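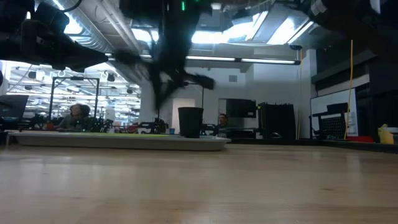 I have been meaning to write about supper trays ever since June, when my old neighbor Lorcan Moynihan came to stay and asked why I carry everything to the table in so many trips. Well, I like the walk! But he had a point, and I've been a tray person since.

My rule (if you can call it that) is plate on the left, cup on the right, and the fork and spoon go on last, after I've stopped fussing with the rest. A green plate cheers up a gray tray no end, and I will always find room on the table for a little plant in a white pot. 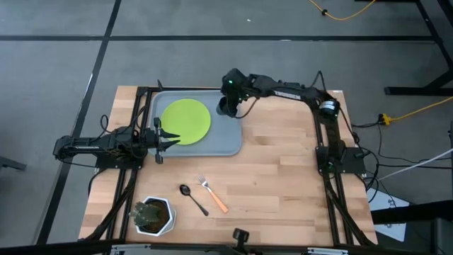

The Birkivine Letter, No. 56

I do love a bare wood table, the butcher-block kind with all those strips of different tans. A cloth would hide it, and then there's the ironing, and I have more than 20 cloths in the closet already that never see daylight.

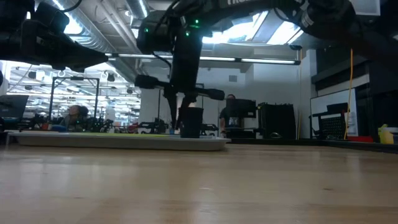
Cups are the tricky part, of course. A tall one likes to wander when you walk, so I set mine down near the end of the tray, close to my good hand, and go slowly past the door sill.
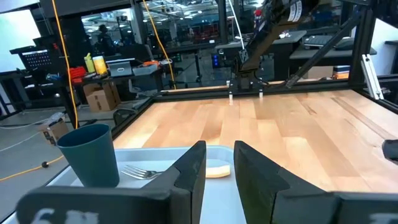 Forks I'm less strict about. Min-kyu lays hers right on the tray beside the cup, and I've started doing the same on evenings when it's only me and the radio. Next time I'll get to the soup bowls, which need a letter to themselves.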